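Plesport Makers Forum › Student Projects › Robotics Club
Thread: RAM swap task – where do we start the arm from?

perihan_e
Hi all! I'm on the Flilutard team (school club, 3 of us plus Ekrem when he can make it) and our project this year is getting the arm to put memory sticks into a desktop. We've got the tower on its side, all the slots free, and we start every run from straight above the board. Seating a stick works maybe half the time and I'm losing my mind a little.

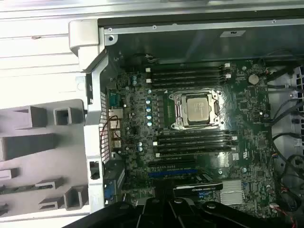
We did 21 runs last night. The misses are nearly all the same – one end of the stick goes in, the other end rides up on the latch and the arm keeps pushing. Volkan wants to slow the whole thing down. I think we're starting from the wrong place. Anybody done this?

kobina.o
Slower won't fix it, sorry Volkan! We had the same thing in January. Stop the push early, back off, then press each end separately.

VolkanK
I never said slower would fix everything lol. I said we'd at least see what goes wrong before it bends something.

perihan_e
OK so I tried a tilted approach today, coming in closer.

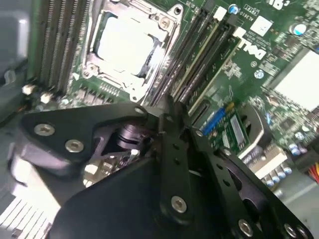 My theory is that the latches make a better target than the slots. The slots are all black and skinny and the vision code keeps picking the neighbor. The latch clips right of the socket are white against a green board, so even with the arm at an angle there's something to lock on to. Only trouble is the fingers throw a big shadow over the lower part of the board, and I don't trust anything it finds down there.

ozan_aksoy
Disagree on the latches. They move! Open and closed they sit in different spots, so you're lining up on a thing that shifts. I'd use the corners of the socket frame and measure out from there.

kobina.o
The frame is shiny though. Ours washed out under the desk lamp and we chased that for 20 minutes before somebody turned the lamp off.

perihan_e
Hmm, fair, the processor is super bright in mine too. I'll try Ozan's corners with the lamp moved and Kobina's two-press thing, and post the numbers tomorrow.

VolkanK
And slower.

perihan_e
Fine, a bit slower.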